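Scene acceptance rules for indoor navigation runs, second revision

Posted in February, filed under simulation

The first version of our acceptance rules fitted on a single sheet and was mostly about file formats. It let through too many episodes that could not be compared with one another. What follows is the second revision, as used on Smadi, our household navigation set. Larnbridge has its own rules for loading docks and they are not covered.

Start poses. Every start pose is drawn from the free-space map with a clearance of 39 cm to the nearest collision mesh. The old value was 34 cm, which passed the check and then failed in narrow hallways as soon as the base rotated. Poses are logged before the first step, in metres and radians, with the scene hash beside them.

Floor labels. Each room gets its own floor material and its own label. A threshold belongs to the room the door swings into. Where there is no door leaf, the label changes at the material boundary. Annotators at Follov had been splitting the difference, and the planner scores moved by 2 points on that alone.

Self-occlusion. Robot geometry stays in the rendered view. Do not mask it, crop it or tilt the camera to avoid it. A policy trained on a clean view behaves differently on hardware, and the Dareck benchmark scores the unmasked view in any case.

Low-information views. A view with few landmarks is not grounds for rejection. Reject an episode only if 50 consecutive steps fall below the feature threshold in the config file. Fouad Twal wanted a lower limit for small rooms, and I have left that open until the next revision.

Naming. Use the colour and the everyday noun: green bin, red fire extinguisher. If the mesh is ambiguous from the recorded viewpoint, label it "object" and move on. Guesses get copied into the instruction text and are tedious to remove.

Rendered views, one house:
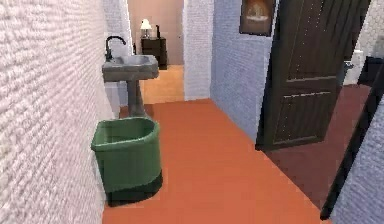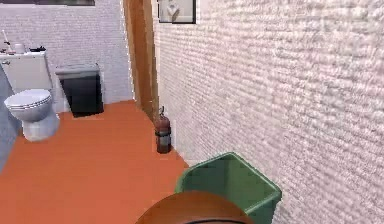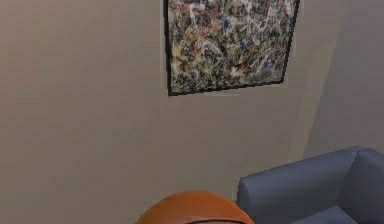 Suleiman Amadi writes that the threshold rule breaks down for sliding doors, and asks whether the label should then follow the material boundary as it does for open doorways. He would also like the scene hash to cover lighting settings, as two of his runs had matching hashes and different exposure values.

Yes to the first, and I have amended the text in the repository. The hash change would invalidate the existing logs, so it will have to wait for the third revision.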